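Torkport Swap & Reuse list
Subject: Re: [torkport-reuse] marking bottles so you know they've been opened?

On Tuesday evening a list member in Illey wrote:

> Does anybody have a simple way to tell which drink bottles have
> been opened and which haven't? We do a big shared table at the
> Prarnasano suppers and I end up with a crate of clear bottles that
> all look the same to me. I tried a marker on the plastic and it
> rubbed off on my hands. Stickers leave that gray gum behind, and I
> want to reuse the bottles after. Wide caps mostly, if it matters.

Hello Illey, and hello everyone else,

I've been meaning to write to this list again for weeks, so thank you for giving me a reason! We had the very same trouble at our end of Torkport, and what we settled on is a roll of plain red tape that lives in the drawer with the scissors. One little piece goes on top of the cap and a second piece goes on the neck, and the two together are the mark. If a cap has tape and the bottle it's sitting on doesn't, then somebody has mixed up the caps (this happens more than you'd think when there are children helping) and I go looking for the other one.

Don't fuss over getting it straight. I used to cut tidy squares and press the corners down with my thumbnail, and it took me half the morning. Now I tear it.
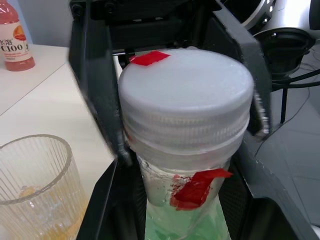
Red tape on the cap and on the neck, pale green liquid inside.

The cap is the easy part, being flat on top. The neck is where you'll have trouble, because it curves in two directions at once and the tape wants to wrinkle and lift at one side. A narrower strip does better there than a wide one, and I'd wipe the plastic with a dry cloth first. If you peel an old piece off slowly you mostly get it in one go, but if you rush it you'll be picking off little red crumbs with your fingernail, and then a drop of cooking oil on a rag is what you want.

I don't bother marking the store-bought juices with printed labels, as I can tell those apart well enough. It's only the plain clear ones that need it. We did 13 of them for our last supper and I still have most of the roll left, so it's not a costly habit.

I also have 11 spare wide white caps with the ridged sides, washed, if they'd be any use to you. I can leave them at the Zaki counter, they're very good about holding things, and they open at eight. Just write back to me off list so we don't fill up everybody's mail.

Warmly, from the Torkport side of the bridge

--
You are getting this because you joined torkport-reuse. To stop, send a blank message with "leave" in the subject.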